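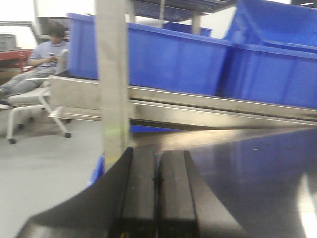
Blue plastic bins on a stainless rack: how do I stop them sliding?

Asked September 5, 2023 in Storage & Workspaces

Hi all! I do the packing for a little mail-order spice and tea business, and back in July we moved into a bigger unit in Butby. The unit came with a stainless steel frame (square posts, long rails running across), and I've been keeping my blue bins up on it. They're the ordinary ribbed kind with the thick rolled rim, royal blue, nothing fancy.

My problem is they never stay straight. I line them up in the morning and by lunch one of them is sitting at an angle, and then the one behind it is half hidden and I have to move everything to get at the labels. It's worst on the side closest to the packing table, where I'm grabbing stuff all day long.

The rail also looks to me like it runs a little downhill to the right, but I haven't put a level on it so don't quote me. I don't want to drill into the steel (we rent). Would rubber matting do it? Or should I give up and get different bins? I have 10 of these and would rather not replace them all.

3 answers

Answer 1 (accepted)

Level first, matting second. If that rail is off even a little, smooth plastic on polished steel is going to creep every time you pull something out. Check whether your posts have adjustable feet, a lot of them do, they just get so gunked up you don't notice the thread. Empty the rack before you turn anything! I did mine loaded and I will not be doing that again.

Then go get some non-slip drawer liner, the open mesh type. Cut strips a bit narrower than the bottom of the bin so they don't stick out and catch crumbs. With tea and spices around you'll want to pull the strips and rinse them now and then. I used the Henell roll because it was what the store had, and one roll did 6 bins with some left over.

As for the one that hides behind the others, I'd stop keeping two deep. Put the slow sellers somewhere else and give every bin a spot in the front row. Labels go on the rim end, up high, where your hand goes anyway.

Comment from asker: Put a level on it last night and yep, low on the right. The feet do turn, once you get the crud off with a wire brush. Liner is next, thank you!!

Answer 2

Magnets. Glue them to the bins.

Comment: Try a fridge magnet on the rail before you buy any. Plenty of stainless won't hold one, mine doesn't.

Answer 3

We had the same trouble at the Pernelholm food pantry and ended up with 2 bungee cords stretched across the front, post to post. Kind of ugly, and you do have to lift the bins over the cord, so maybe not great if you're in and out of them all day. But no drilling. I'd also look at how full they are, ours wandered a lot more when they were nearly empty.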